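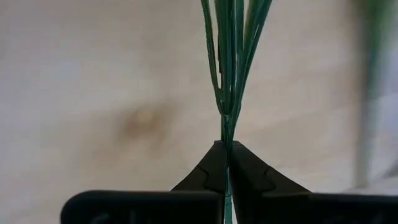

ROBOTS & MACHINES

Home | Features | Workshop | Gardens | Archive | Subscribe

The Gentle Pinch

Share 241 | Comments 50

I killed a houseplant in June, so I was probably the wrong person to send to Prundbridge to write about a robot that handles stems. My editor thought it was funny. Off I went.

The lab is on the second floor of what used to be a carpet showroom in Heywood, and the project is called Plandetti. I asked three people what the name meant and got three answers, one of them rude. What the group wants is easier to explain. They want a robot to pick up a plant by the stem, firmly enough to move it and gently enough that a real one would survive, and they want it to learn how by copying people.

Most of the practice is done on fakes. The one I got to know best is a plastic-looking thing with glossy teal-green strands that spread out at the top and come together in a tight little knot above a thin stem. The trick is to close two black fingers on that stem just under the knot. Go too high and you grab a fistful of leaves. Go too low and the whole top flops over the moment you lift. I know this because they let me try, and I did both.

You drive the arm with a pair of handles that feel a lot like salad tongs. Squeeze and the gripper squeezes, tilt and it tilts. Jamie Penrose, who runs the demonstration sessions, told me to stop holding my breath. I told her I wasn't. (I was.) It took me most of a morning to get a grab she was willing to keep, and I was so pleased with myself that I made her play it back twice!

The playback is where I started to understand the research. There's a small camera down at the wrist, so what you get is the gripper's own view, with the fingers rising from the bottom like the two sides of a tent and the stem running down between them. The learning system gets that view and how wide the gripper is open, and it has to work out the next little movement over and over until the job is done. It has no map of the room and no measurements of the plant.

The group's first version learned from 1050 demonstrations, all recorded the obvious way: start a foot back, move in, pinch, lift. It did fine as long as the first approach was good. When it drifted a little to one side it had no idea what to do, and Everett Castellanos, who wrote most of the training code, says it would just sort of hover there. "It had only ever watched people get it right," he told me. "We'd thrown out every clip where somebody messed up."

So they changed what they recorded. In the new sessions the operator begins in a bad spot on purpose — off to the left, too high, fingers already tangled in the leaves — and then fixes it. They gathered 530 of those, half as many as before, and trained again from scratch.

The test was 50 tries each on plants neither version had practiced on. The old one managed 19 clean grabs. The new one got 41. Castellanos had the two numbers written on the whiteboard with a box drawn around them, and somebody had added a small flower.

I asked what happened in the nine misses, and he got more excited about those than about the 41. Loops are the big problem. Some of these plants have a strand that bows way out and comes back in near the bottom, and from close up it can look an awful lot like a second stem. The robot goes for it. I'd gone for it too, earlier that morning, so I felt we had something in common.

Not everybody in the building is sold. Carol Naylor grows seedlings at Prumside, a nursery out past the reservoir that has agreed to let the group bring the arm over when they're ready, and she was in for a visit the same day. She watched a dozen grabs with her arms folded. Plastic doesn't bruise, she said, and plastic doesn't wilt on you two days later when you've already sold it. She'd like to see it done with tomatoes. Penrose said so would she, and they went off to argue about tomatoes for a good while.

There's a cheap force sensor coming for the fingertips, which should help with the bruising question. For now the gripper closes to a width it has learned from people's hands and that's that. It can't feel a thing. Watching it, you'd swear it could — it slows down right before it touches, the way you do when you're threading a needle. Castellanos says nobody programmed the slowing down. We all did it in the demonstrations, and it picked it up from us.

My own clip made it into the next batch of training data, by the way. It was filed under recoveries.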